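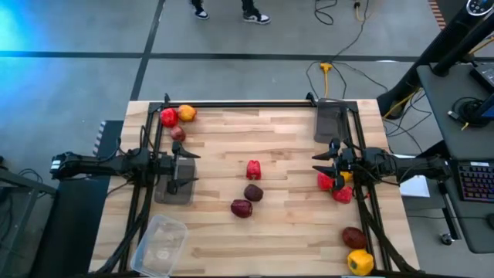 Grant updates / Pepper sorting, March

Hi all, and thanks for your patience with this one. I know the last report was mostly good news, so I'll get straight to the bit that wasn't.

We had a fault on the two-arm table and lost a good chunk of the month to it. No one was hurt and both arms are fine, but it was the kind of thing I'd want to hear about if I were paying for the work, so you're getting the long version.

We were in the middle of the Pokstead runs (that's the set where the bell peppers start out scattered over the tabletop and the arms have to get them into the clear bin). The right arm was coming down over a group of peppers when it stopped dead with its gripper open. Fine, arms stop, we clear it and carry on. Except the left arm didn't get the message! It kept going for nearly 2 seconds, swung in over the middle of the table and bumped its partner's wrist before I got to the stop button. One squashed pepper, one scuffed finger, and me feeling a bit shaky.

Haris Ristić spent the next few days going through the logs and found it. The right arm had lost its connection for a moment and gone into a safe hold, just like it should. The trouble was in Herkelano, our control software, which was supposed to pass that hold along to the other arm and was waiting for a reply that never came. So the left arm carried on with its old plan as if everything was fine. Haris pulled up the older logs too and found the same dropout 5 times before, always while the left arm happened to be parked. We should have caught it sooner, and I'm sorry we didn't.

The dropout itself was a lot more boring. A connector on the right arm's cable had worked a little loose, and a certain reach tugged on it just enough. We've replaced the cable and clamped the new one down so the arm can't pull at the plug. I also want to get the cords off the floor on the far side of the table. People walk through there, and after this I'm much less relaxed about what a foot could knock out. Ochoa has quoted us for covered floor channels and I'd like to go ahead.

The software fix is in too. Either arm going quiet now stops both of them, with no waiting for a reply. We ran 400 stops on purpose, pulling the signal at random points in the motion, and both arms halted every time. Speed is still turned down while anyone is near the table, and I'm leaving it that way until Rukero has done the outside safety check.

On the actual goals — we finished 108 of the planned sorting runs before the fault, and those are good data. The dark peppers are still the hard ones, by the way. The maroon and brown ones get missed far more than the red and yellow, and I think that's a lighting problem we can fix cheaply.

Two things I need from you: an okay to move some of the travel money over to the floor channels and the safety check, and an extra month on the Pokstead milestone. If either is a problem, call me any morning before ten and we'll work something out.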